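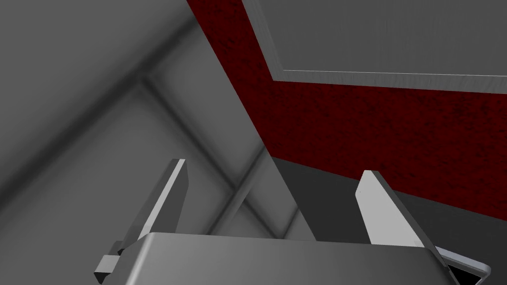 Sim log, shared bench, Wouters room

Goal for this session: get the Nirar model to go through the gap between the two big panels without clipping either gripper, then open and close on command on the far side. Nothing to pick up yet.

Wrist view loads with the fingers open. The view is tilted. I left the mount angle alone, so check it against the real bracket before anybody edits the file. Red wall texture is speckled and may be hard on the edge finder. Try a flat red later.

Settings: finger close time 361 ms, step limit 2,077. Arms stay raised until the body is clear of the panels.

Wide view is the one to use for lining up. Two grippers, different tools left and right, so the clearance has to be set per side.

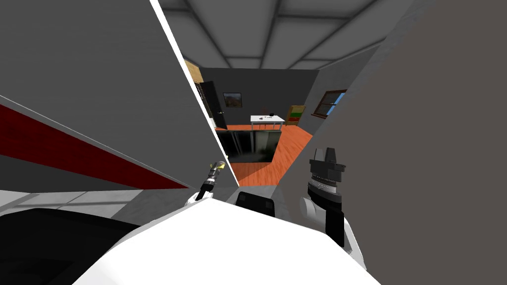
Murkolthorpe, 2021-04-20

Start pose saved, facing the gap. The black cabinet is straight ahead past the panels, so the path needs a turn soon after. Table and bookshelf can wait.

Still to do:
- collision shape for the right wrist, still on the Sovby default
- rerun with seed 41
- print the new left mount in May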